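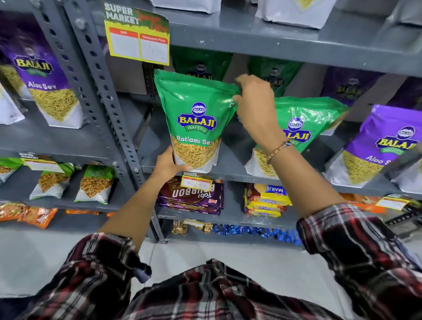

Do you need to add bone meal when you plant tulip bulbs?

Most garden soil already has enough phosphorus in it, so a spring bulb going into an ordinary bed can do without.

I say this as someone who bought the stuff for years. The bag said a tablespoon per hole, so a tablespoon went in every hole, and I felt very responsible. Then I finally paid for a soil test on the front bed and the phosphorus came back at 96, which the lab sheet marked "very high" in bold type. I had been feeding a bed that was already stuffed.

So last fall I ran my own little trial. I put in 246 bulbs, all from the same Sterkholm order, half with bone meal and half with plain dirt. The bone meal half got dug up twice. Something out there (I'm blaming the skunk) thinks bone meal smells like dinner. The plain half was left alone. The shoots are coming up now, Sun 2 March, and I can't see a bit of difference between the two rows. Maybe the flowers will tell another story. I doubt it.

The nursery out in Boladton still stacks it right beside the bulb bins, and now they have something called Guromeo Root Starter too, which as far as I can tell from the label is bone meal with seaweed in it and a higher price. When I asked what the seaweed was for, I was told it "wakes up the bulb." A tulip bulb already has next year's flower packed inside it when you buy it. I'm not sure what there is to wake up.

What has made a difference here is drainage. The low end of the Pruitt Road side stays soggy into June, and every tulip I ever put there rotted, fed or not. I dug in some gravel, gave up, and planted camassia.

If your soil test comes back low in phosphorus, fine, add some, and mix it in below the bulb where the roots will be. If you haven't had a test, that's where I'd put the money first. I still have half a bag in the garage and no idea what to do with it.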